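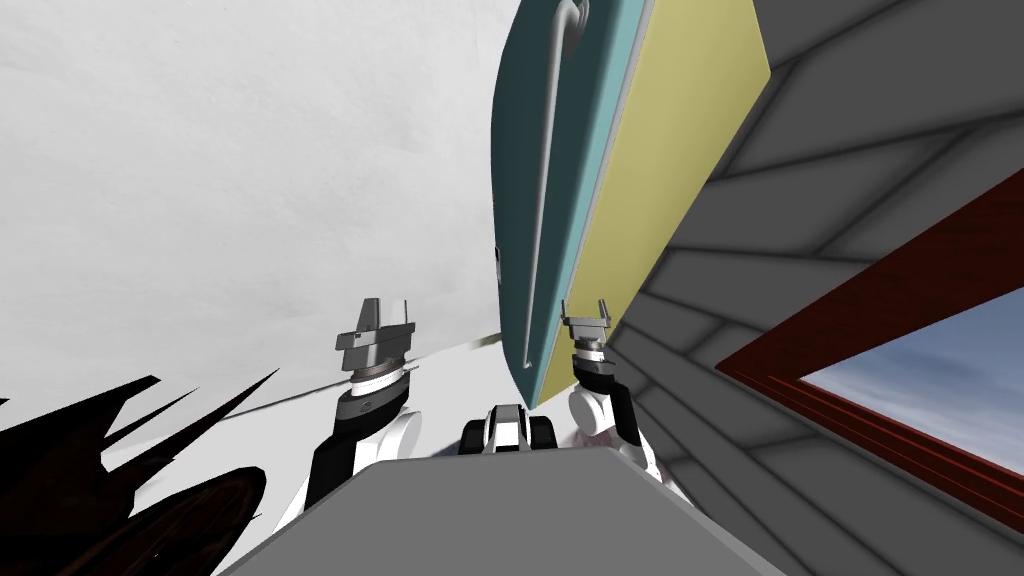
October was the month the simulated kitchen finally earned its keep, so most of this note is about that. We now have 1,000 door demonstrations recorded for Flilon, every one of them driven by a person through the two-arm rig in simulation, and the set is in good enough shape to train on. Doors are the part of the plan I was most nervous about! A teal panel with a handle running nearly its whole length gives an arm plenty of places to grab, and people pick very different ones, so we log where each gripper is when it's open and near the door as well as when it closes. Those approach moments turned out to be the thing the model was short on.

Quick rundown of where the money went. Most of it was operator time. We have 5 people trained on the controls now (up from 3 when I last wrote), and a session runs 45 minutes with a break after, which Guangming Qiu pushed for and was completely right about. The late-session recordings used to be full of dithering and I was throwing a lot of them out. The rest went to compute at Pollovby, mostly rendering, plus a bit of storage.

What's not so great: the rooms. We shuffle walls, windows and colors between recordings, but the layouts themselves are still too alike, and I think the first model learned some of our floor plan along with the door. Guangming is rebuilding the room generator and I'd like to hold off on collecting more until he has it running. I know the plan we sent you had us going straight on to drawers. I'd rather spend those weeks on variety, and I hope that's OK with you (call me if it isn't).

We also changed how we label failures. Before, a recording was either kept or deleted. Now the missed grabs stay in with a tag, and the Lombardi team wants to try training on them separately, so they'll get a copy as soon as I've cleaned up the file names, which are a mess and entirely my fault.

Next up is the trial on the real arms at Clomstead. I still need two things from you: a yes on the drawer delay, and the signed access form for the lab, which I've attached again. I'll send the budget sheet separately once the Pollovby bill comes in.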